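双腕の布畳みで「把持成功」が嘘をつくときの切り分け方

前提:Mundoで双腕を動かしていて、グリッパの制御基板がFlurnardの場合の話です。ほかの組み合わせでも考え方はだいたい流用できますが、メニューの名前は違うので適宜読み替えてください。

症状はこうです。画面には左右とも「把持成功」と緑で出ている。腕は堂々と持ち上がる。布は台の上に残っている。それでもプログラムは次の工程へ進み、存在しない布を丁寧に半分に折り、存在しない角を揃え、最後に完了を宣言します。所作だけ見れば満点です。

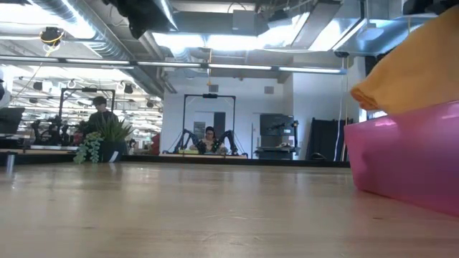
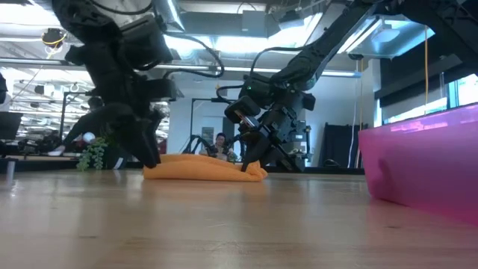

うちでは最初の一週間、これを「布が滑るから」で片付けていました。布を替え、指先のゴムを替え、つまむ位置をずらし、そのたびに少し良くなった気がして、水曜にはまた元に戻る。布には悪いことをしました。以下は、その遠回りを省いた順番です。

0. 触る前に

非常停止を押してください。ソフトの一時停止では足りません。あとで出てくるとおり、この不具合は「指令が途中で古いまま固まる」類のもので、止まって見える指が、通信の復帰と同時に溜めていた指令を律儀に実行することがあります。私はこれで人差し指を挟まれました。布を畳むための力なので骨は無事でしたが、声は出ました。

・非常停止を押し、Mundoの状態表示が「動力断」になるのを見届ける
・腕が自重で下がる機種なら、先に台の上へ下ろしておく
・指の間に手を入れるのは、グリッパの電源も落としてから
・再投入するときは、台の周りの人に声をかける。画面を見ている人ほど聞いていないので、返事をもらう

二人で作業するなら、非常停止を持つ係とケーブルを触る係は分けます。一人で両方やると、いざというとき両手がケーブルで塞がっています。

1. 嘘の種類を見分ける

把持成功の判定には、ふつう指の開き幅とモータ電流が使われます。どちらがおかしいかで進む先が変わるので、まずここを見ます。

Mundoの「記録」を開き、失敗した回を選んで、左右それぞれの開き幅と電流を重ねて表示します。見るのは指を閉じる指令の直後だけで十分です。全部眺めると半日なくなります。

(a)開き幅はなめらかに減って全閉、電流も普通に上がる
布をつかみ損ねて指同士が当たっただけです。つまむ位置か高さの問題なので、この記事の出番はありません。おめでとうございます。手順6の判定だけ直して帰ってください。

(b)開き幅が途中の値で平らになり、電流も同じところで平ら
本命です。本物のセンサの値は、止まっていても末尾の桁がちらちら動きます。定規で引いたように平らなら、それは測定値ではなく、最後に届いた値の使い回しです。手順2へ。

(c)開き幅は動くのに電流がゼロのまま
電流側の配線か設定です。手順4へ飛んで構いません。

うちは(b)でした。左の指が16mm開いたところで値が固まり、判定の側は「何か厚みのあるものを挟んで止まった」と好意的に解釈していました。二つ折りにした布のつもりだったようです。人を疑わない性格に設定したのは私です。

2. 2179を探す

Flurnardの基板は、通信が途切れても騒ぎません。200ミリ秒以内に復帰すれば、直前の値を保持したまま、イベント欄に2179という番号をひとつ書いて終わりです。警告音なし、色も灰色。初期設定では一覧に表示すらされません。

表示するには、イベント欄の右上から「重要度」を開き、「情報」にもチェックを入れます。番号で絞り込み、失敗した回の時刻と並べてください。

・失敗した回にだけ2179がある → 手順3
・成功した回にも同じくらいある → 手順3。運よく閉じる動作と重ならなかっただけです
・一つもない → 時計のずれを確認。基板とPCの時刻が合っていないと、別の回の欄に紛れ込みます
・時計も合っていて、やはりない → 手順4

なお、番号の説明文は「参照値を保持しました」となっています。何も悪いことは起きていないかのような日本語で、私は二回読み飛ばしました。

3. ケーブルを疑う(最初から疑えばよかった)

手首まわりのケーブルは、腕がおとなしい姿勢でいる間は何の問題も起こしません。困るのは、手首をひねりながら肘を伸ばす途中です。余裕のループが一度ふくらみ、戻るときに自分のブラケットに引っかかって、コネクタを横へこじります。

確かめ方:

(1)布を片付け、速度を最低まで落とす。
(2)グリッパは閉じる指令を出さず、開いたままにする。
(3)失敗する姿勢の少し手前から少し先までを、20回往復させる。
(4)その間、離れた場所からイベント欄だけを見る。腕を見ていると、つい近づきます。
(5)2179が出たら止め、そのときの手首の角度を控える。

毎回同じ角度で出るなら、ほぼケーブルです。角度がばらばらなら、コネクタの緩みか、もっと根元の中継箇所を見ます。うちは手首の決まった角度で出ました。しかも、ひねる向きが逆だと出ない。片道だけの不具合というのは、再現させようとすると機嫌よく動くので、往路と復路の両方を必ず試してください。

ここで動力を落とし、手順0をもう一度。面倒でももう一度です。

コネクタを抜き、ピンが曲がっていないか、樹脂の爪が白くなっていないかを見ます。爪が白いのは、何度も横に引かれた跡です。交換してください。テープで巻くと、直ったように見えて次の月曜まで保ちます。うちのテープは三層ありました。地層としては興味深かったのですが、剥がしました。

取り回しを直すときは、次の順で。

・まず腕をいちばん伸びた姿勢、いちばんひねった姿勢にして、そこで必要な長さを決める
・固定点はコネクタのすぐ手前にひとつ。引っぱる力をコネクタに受けさせない
・結束バンドは締め切らない。被覆がへこむなら締めすぎ
・ループがふくらむ先に、ブラケットの角やネジの頭がないか見る
・反対の腕の可動域に入っていないか、両腕を寄せた姿勢でも見る

最後の項目は忘れがちです。布を挟んで両腕が寄ると、左のループが右の手首に会釈するくらいの距離になります。会釈で済んでいるうちに縮めてください。

4. 2179が出ない場合

ケーブルが無罪なら、残りは地味です。

電源電圧。両方の指を同時に閉じた瞬間に落ち込んでいないか。片手ずつだと成功し、両手だと失敗するなら、ここが怪しい。

原点。グリッパの全閉をゼロとして覚え直します。指先を付け替えたあとにこれをやらないと、全閉なのに「少し開いている」ことになり、空気を挟んで成功します。手順は基板のメニューの「原点」→「全閉で記憶」。指の間に何もないことを確認してから。布の切れ端を挟んだまま覚えさせた人がうちに一人いて、この記事を書いています。

電流の割り当て。(c)だった人はここです。左右の入力が入れ替わっていると、右の電流で左の把持を判定します。片方だけ指令を出し、動いたほうの波形が上がるかを見れば一分で終わります。

5. 保持の動作を変える

原因を直しても、通信はいつかまた途切れます。そのとき黙って古い値を使うのをやめさせます。

Flurnardの設定で「途絶時の動作」を「保持」から「停止して通知」に変更。Mundo側では、2179を受けたらその工程を中断し、腕をその場で止めるようにします。その場で、が大事です。「初期位置へ戻る」を選ぶと、指の状態がわからないまま腕が大きく動きます。つかんだままの布が、どこかの鉢植えを道連れにする可能性があります。

復帰時に古い指令を捨てる項目(「再接続時に待ち行列を消去」)も有効にしてください。初期値は無効です。私の人差し指はこの項目に一票入れています。

6. 判定を疑い深くする

開き幅ひとつで成功と言わせるのをやめます。うちでは次の条件にしました。

・開き幅が想定の範囲にある
・値が更新され続けている(同じ数字が続いたら不明扱い)
・少しだけ持ち上げたあと、電流がまだかかっている

結果は「成功」「失敗」のほかに「不明」を作ります。これがいちばん効きました。不明なら下ろして開き、もう一度つまむ。二回続けて不明なら止まって人を呼ぶ。三回目を許すと、布がだんだん丸まって、人が広げ直すことになります。

7. 直ったことの確認

手順3の往復をもう一度、今度は布ありで、普段の速度でやります。布を変えたくなっても、失敗していたときと同じ布を使ってください。新しい布は何でもうまくいきます。

往復中に2179が出なければ、次はわざと出します。動力を落とした状態でコネクタを抜き、再投入して、きちんと止まって文句を言うかどうか。立ち上げを拒否されれば合格です。抜いたまま元気に起動したら、手順5の設定が保存されていません。Flurnardは設定変更後に「書き込み」を押さないと、電源断で全部忘れます。

よくあるつまずき

「重要度」を情報まで下げたら欄が埋まって読めない
番号で絞り込んでから表示してください。順番が逆だと重いです。

右だけ同じ症状が出る
左右で部品は同じでも、ケーブルの曲がる向きは鏡写しです。左で決めた固定点をそのまま写すと、右ではちょうど悪い位置に来ます。右は右で伸ばして、ひねって、決め直し。

速度を落とすと再現しない
ケーブルが跳ねたときだけ当たっている可能性があります。人が柵の外にいる状態で、速度を一段ずつ上げてください。一気に戻さないこと。

手順5のあと、やたら止まるようになった
前から途切れていた回数が見えるようになった、というだけのことが多いです。設定を「保持」に戻したくなりますが、戻さずに手順3へ。

追記:中継箱を使っている構成では、箱の中のコネクタも同じように爪が白くなっていました。蓋のネジが一本だけ違うサイズなので、なくさないように。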